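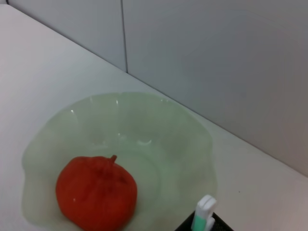
*A pale tabletop against grey wall panels.*

**Ferkwood hall to reopen in April, most of the money found**

Ferkwood's old reading room is set to open its doors again in April, after the parish agreed last night to put in the last big chunk of cash for the roof.

Meeting ran late. Gone 10 by the time hands went up, and a fair few had already left for the bus. Vote was 5 to 2 in favour.

The room has been shut since water got in over the back wall during the winter storms. Lending shelves were moved out to the chapel, the lunch club went to Drovlow, and the Welsh class has been meeting in Trefor Lougher's front room — "nine of us and one radiator," he told the meeting.

A petition to get it open again picked up 438 names, more than half the village. Lougher handed it over in a shoebox.

Still £1,360 short on the heating. The parish says that can wait untill the autumn if it has to, and the roof comes first. Not everyone happy with that. One woman near the front said there was little point in a dry room you couldn't sit in with your coat off. Some clapping.

Roofing work goes to Ardeleanu, the Drovlow firm that did the school porch. Ovidiu Crăciun, who will run the job, said slates were on order and the scaffold should be up within a fortnight, wind allowing. Two of the main timbers need replacing, the rest can be patched. He was asked about bats. A survey was done, none found.

Parking was the other row. Scaffold will take up the whole of the lay-by on Chapel Lane, so no stopping there while work is on. Homov, the builders' merchant, has offered the use of its side yard after 6pm but wants the gates locked by nine. Who holds the key not yet settled.

Opening hours when it's back: mornings to start with, plus one evening for classes. The lunch club has not said wether it will return. Numbers have gone up at Drovlow, and the kitchen there is bigger.

Books borrowed before the closure can go back to the chapel porch, in the blue crate — no fines. Children's books especially wanted, a lot of the picture books are still out.

Plans for the roof are on the noticeboard outside the shop. Comments to the parish clerk in writing, or drop a note through the chapel door.

Next meeting is at 7.30pm in the chapel, where the heating money will come up again, along with dog bins and the broken stile at the top field.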